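Why I still watch Londlow

I have supported Londlow for most of my adult life, and in that time we have won one cup, lost two managers to better clubs and several more to common sense. So when the draw came out and we got Rana away in the second round, I did what any grown man would do. I closed the laptop and went to clean the oven.

Rana are good this year. They press high, they run all night, and their left back, Haziq Manurung, takes corners that seem to have a personal grudge against goalkeepers. Our own left back is Helge Bakke, who has played 246 games for the club and looks as if he remembers every one of them in his knees. I love him dearly. I would not race him to a bus, mostly out of respect. 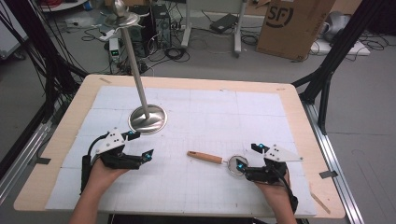
Page last changed: 2 December 2020

My friend Shalini Thakur thinks we'll sit deep and hope for a penalty shootout. She says this as if it were a criticism. Sitting deep and hoping is the closest thing we have to a philosophy, and it got us past Wivar in the first round, when we had one shot on target and it went in off somebody's back. The official record gives the goal to Ashok Prajapati. His back, as it happens.

The trouble is that Rana scored early in both league games against us, and once we're behind we have to attack, and when we attack the whole team gets a worried look — like people trying to leave a party without saying goodbye. The manager moved Prajapati out wide in April to fix this. He now looks worried from farther away.

I'd start with two up front and play the long ball until somebody complains. Keep Bakke on the side where Manurung isn't. Put a tall person on the near post at corners, any tall person, the bus driver if he's free.

There were 215 of us at the last away game, counted by a steward who seemed sorry for us, and I expect fewer for this one if they let anyone in at all. I'll be on my couch with the sound down and the radio on, a few seconds out of sync, so I can hear the bad news before I see it.

My prediction is 1-0 to Rana, late, from a corner.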